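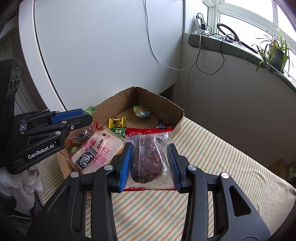

I have now paid for three months of the Grakness pantry box, which is long enough to have opinions and a slightly embarrassing amount of recycling. The idea is simple. You tell them how many people you're feeding, tick off anything you can't eat, and once a month a cardboard box of imported packaged snacks turns up. You don't pick what's in it. I went for the mixed size, the middle one of three, at 40 dollars a box with shipping folded in.

Ordering took a few minutes, most of it spent declining things. The site would very much like you to add a gift card, a tote bag and a second box for a friend. I have friends. They can buy their own bread.

The first box went to the wrong branch of the pickup place in Utgate and sat there over a long weekend, so I met it in a bad mood. Customer service answered by the next morning and took 2 dollars off the following order, a sum I'm still thinking about. The second and third came to the door without drama.

On to the contents. Mine lean Chinese, with a lot of small wrapped things and a few large ones. The large ones are bread. I didn't expect bread by mail to be any good and I was half right. The pale, soft loaf type is sweet and squashy and has a texture somewhere between a dinner roll and a pillow. I ate the first one standing up. Toasting it is a mistake - it goes from white to burnt with very little in between, and the kitchen smells like a county fair for the rest of the day.

The small stuff is where the box earns its money. There's a dark purplish-brown thing in a clear packet with a red top that became the household favorite early on. It's chewy and just sweet enough, and I've stopped offering them to guests. The wrapped candies are more of a lottery. A yellow one was lovely. Another tasted strongly of something I associate with cough drops and my grandmother's handbag, and I ate four of them to make sure.

The little snack cups with the printed lids are fine. They're gone in two bites and leave you with a cup.

My main complaint is paperwork. Grakness includes a folded card that's supposed to tell you what everything is, and in the March box the card described a different box. If you don't read Chinese, you're left with the pictures on the wrappers and a phone translation app. Mine rendered 甄选 as "selected," so I knew somebody had made a decision, though I couldn't tell you what about. Anyone with a serious allergy should think hard before signing up. The checkboxes on the site are fairly broad (mine lumped tree nuts, peanuts and sesame into one) and I wouldn't want to bet a hospital visit on them.

Second complaint: the packing. Everything goes in together, with the bread on whatever side it lands on and the little things sinking to the bottom. Nothing of mine arrived open, but one loaf had clearly been through something. A sheet of paper between the heavy packs and the candy would do it. The boxes themselves are ordinary brown corrugated. I tend to rip into mine, and the top edges never recover, but the cat doesn't mind.

I did try the competition. Primura is the fancier one, with tissue paper and a sticker, and you get noticeably less to eat. Mwaipopo does a mostly savory box which I liked a lot, but they skip a month whenever they feel like it and tell you afterward. If you want crunchy things with chili on them, go there. For sweets and bread, I'd stay with Grakness.

A word on value. I could probably put together something similar from the big grocery across the river for less, and I'd know what I was getting. I'd also have to park there. The site brags about 183 different snacks in rotation, and over three boxes I've had a few repeats, all of them things I liked, so no complaint from me. Dates have been reasonable too, with the bread the shortest. Eat that first.

Canceling is done from the account page and works. I know because I canceled after the cough drop month and signed up again before the next cutoff. They let me keep my old price.

Four stars. It would be four and a half if the card matched the box. I've moved down to the small size for summer, mostly on account of the bread.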